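Progress report no. 2: the student manipulation project
06/11/2023
14 comments | 9 shares

Hi all at Pilcombe,

I promised you a shorter report this time and I've already failed, so get a coffee. The students have been working hard since the last one and a lot has moved (some of it sideways, but we'll get to that).

Quick recap for anyone on your side who is new. You're paying for a student project in which the club teaches a robot arm to handle soft stuff, meaning cloth, straps and cords. Rigid things are mostly covered in the first-year class. Cloth is where everybody's nice tidy code falls apart, and that's why the students wanted it. The plan is to record people doing the tasks with hand-held grippers, train on those recordings, and then run the result on the arm at Garg in July.

Where we are with the recordings

The target in the proposal was 700 usable recordings. We have 298 as I write this. I know that's under half, and I'd rather say it in the second paragraph of the section than bury it on page four. The first month went into learning how to record at all. People moved too fast, or started before the timer did, or quit a task halfway and saved it anyway. We threw out plenty. Since then the students have written themselves a one-page checklist and the keep rate is so much better!

We work on the upper level of the office, next to the railing, which the students like because there's floor space and they can spread out. Both grippers wear a white cube covered in square markers so the software can follow where each hand goes. The cloth tasks are done with two hands: one gripper holds the cloth, the other comes in to help.

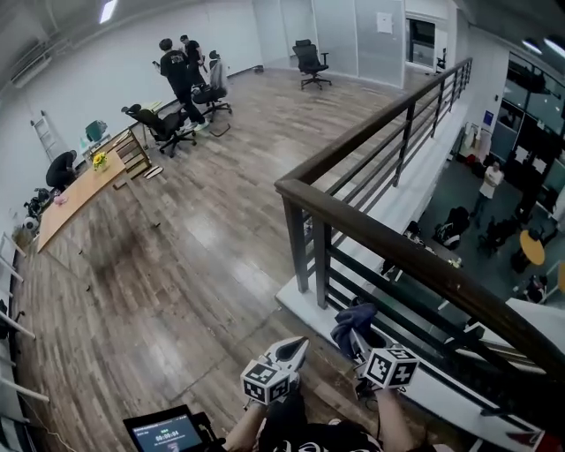

The railing tasks

These weren't in the original proposal, and I want to be upfront about that. A couple of the students asked whether we could go beyond folding on a flat surface and try cloth around a fixed bar. I said yes after maybe ten seconds of thought. It's a much harder job. The fabric has to go over the rail, and you have to keep hold of it while you can't see the back of it. Knots are worse again, as the fabric bunches up and hides the very bit you need to grab.

For this part we rely on the camera on the gripper itself. The lens is very wide, so the rail comes out looking like a banana, but you get the gripper, the fabric and half the building in one view. The students spent a whole session arguing over whether to straighten the footage before training. They ended up keeping it curved, and I'm staying out of it until we have numbers.

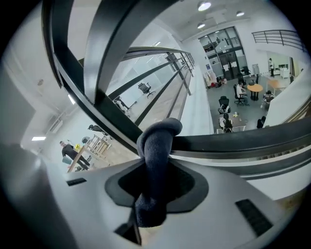
Vojtěch Brabec

Right, on to money and the things that are bugging me.

Spending is fine. We've used 40 percent of the equipment line, mostly on gripper parts and cables. I'd like to move a bit of what's left over to storage, because video eats drives like you wouldn't believe. Could someone tell me if that needs a form or if an email will do? Last year it was a form, but it was a form for a different program.

The Simeo software we use for labeling has been a mixed bag. When it works it's lovely, and the students can tag a recording in a couple of minutes. When it doesn't, it loses the start time and they have to line everything up by hand. We've reported it and got a polite reply. In the meantime one of the second-years has written a small script that gets us most of the way there. It's ugly and I love it.

Attendance has stayed good, even through exams, which surprised me. The newer students now do their own setup and check each other's recordings, so I mostly wander about asking annoying questions. A few of them want to enter the Trerkano student challenge with the flat cloth tasks. I think they're ready for that one. I would leave the railing work out of it for now, and they disagree with me, loudly.

What's next: more flat cloth recordings until we hit the target, a first training run on what we already have, and a decision on whether the railing tasks stay in the main set or get their own small one. I'm leaning toward their own set, so they don't muddy the results you signed up for. If you feel differently, please shout before we start training.

I'll send the spending sheet separately. And do come by if you're in the area, the students are dying to hand someone else the grippers.

Related items
Progress report no. 1: getting the grippers built
Student checklist for recording sessions
Notes from the Garg lab visit
Equipment line, what we bought and why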